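소메티, 식탁 차림용 로봇 팔 키트 '엘트소프' 임대 서비스 9월 시작

로봇 자동화 업체 소메티(Sometti)가 소규모 급식 시설과 가정형 요양시설을 대상으로 한 로봇 팔 키트 '엘트소프(Eltthorpe)'의 임대 서비스를 9월부터 시작한다. 기존에는 연구실과 대학에만 판매하던 제품으로, 일반 사업장이 월 단위로 빌려 쓸 수 있게 되는 것은 처음이다.

엘트소프는 팔 한 대와 그리퍼, 제어 장치, 작업 학습용 소프트웨어로 구성된다. 회사는 이번 서비스에 식탁 차림 작업을 기본으로 포함했다. 접시와 그릇, 컵, 수저와 포크를 정해진 자리에 놓는 작업이다. 사용자가 자기 시설의 식기로 차림 순서를 직접 가르칠 수도 있다.

임대료는 월 186만 원이며 최소 계약 기간은 2개월이다. 설치비와 초기 교육비는 임대료에 포함된다. 구매를 원하는 경우 가격은 부가세를 제외하고 2,893만 원이다. 임대 중 구매로 전환하면 이미 낸 임대료의 일부를 구매가에서 빼 준다. 공제 비율은 계약 기간에 따라 달라지며 견적서에 따로 표시된다.

소메티는 출시에 앞서 협력사인 브램웰(Bramwell)과 함께 가정집과 소형 식당에서 시험 운용을 진행했다. 전용 작업대를 따로 들이지 않고 원래 쓰던 식탁을 그대로 사용했다. 시험 기간에 기록한 식탁 차림 작업은 모두 1,158회다. 회사는 이 기록을 기본 작업 모델을 조정하는 데 썼다고 밝혔다.

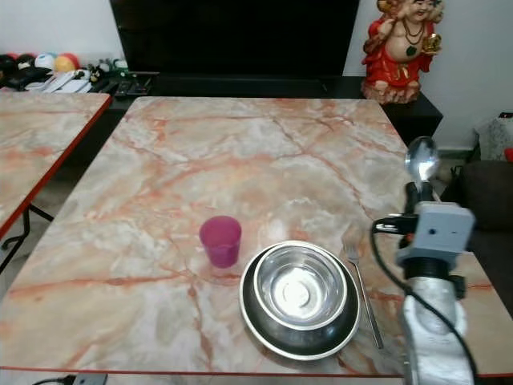
글 | 킬우드 뉴스 편집부 · 산업자동화 담당

그리퍼가 숟가락을 세워 잡고 있고, 식탁 위에는 스테인리스 접시와 그릇, 포크, 반투명한 자홍색 컵이 놓여 있다. 스테인리스 식기는 빛을 반사하고 투명한 컵은 뒤가 비쳐, 카메라로 윤곽을 구분하기 까다로운 물건으로 꼽힌다. 식탁 상판도 무늬가 있고 광택이 나는 대리석 문양이다. 소메티는 조명과 상판 무늬가 다른 장소를 시험 대상에 넣은 것도 이 때문이라고 설명했다.

숟가락과 포크처럼 얇고 긴 물건은 잡는 위치가 조금만 어긋나도 놓을 때 방향이 틀어진다. 임대용 제품에는 물건을 내려놓기 전에 방향을 한 번 더 확인하는 단계가 추가됐다. 대신 한 벌을 차리는 시간은 기존 연구용 제품보다 길어진다. 속도가 중요한 사업장은 설정에서 이 단계를 끌 수 있다.

지원하는 식기의 범위에는 제한이 있다. 젓가락은 한 짝씩만 집을 수 있으며 두 짝을 가지런히 맞추는 기능은 시험판으로 제공된다. 국이나 물이 담긴 그릇을 옮기는 작업은 지원 대상이 아니다. 얇은 유리잔과 일회용 종이컵도 초기 목록에서 빠졌다. 회사 측은 종이컵 지원을 다음 업데이트에서 검토하겠다고 했지만 시점은 밝히지 않았다.

설치에는 반나절이 걸린다. 담당 기사가 방문해 팔의 위치를 잡고 전원과 케이블을 연결한 뒤, 사용자와 함께 식기를 하나씩 등록한다. 등록한 식기는 시설별로 저장되며 계약이 끝나면 삭제된다. 영상 기록은 기본적으로 외부에 전송되지 않고, 원격 점검을 신청한 경우에만 해당 시간의 기록을 회사가 열람한다.

고장이 나면 부품 교체나 대체 장비 발송으로 처리한다. 그리퍼 안쪽의 고무 패드와 연결 케이블은 소모품으로 분류되나 임대 기간에는 무상으로 교체해 준다. 사용자가 떨어뜨려 생긴 파손은 보상 범위에 들지 않는다.

유지보수는 브램웰이 맡는다. 평일 오전 9시부터 오후 6시까지 전화 상담을 받으며, 야간 상담은 추가 요금제로 운영한다. 첫 서비스 지역은 수도권과 대전이고, 그 밖의 지역은 방문 일정을 협의한 뒤 계약할 수 있다. 임대 신청은 소메티 홈페이지와 브램웰 대리점에서 받는다.

관련 기사
브램웰, 협동로봇 방문 점검 요금제 개편
소형 식당용 식기 세척 자동화 장비 비교
그리퍼 패드 교체 주기, 어떻게 정하나
요양시설 배식 보조 로봇 도입 현황
킬우드 뉴스 산업자동화 최신 기사 더 보기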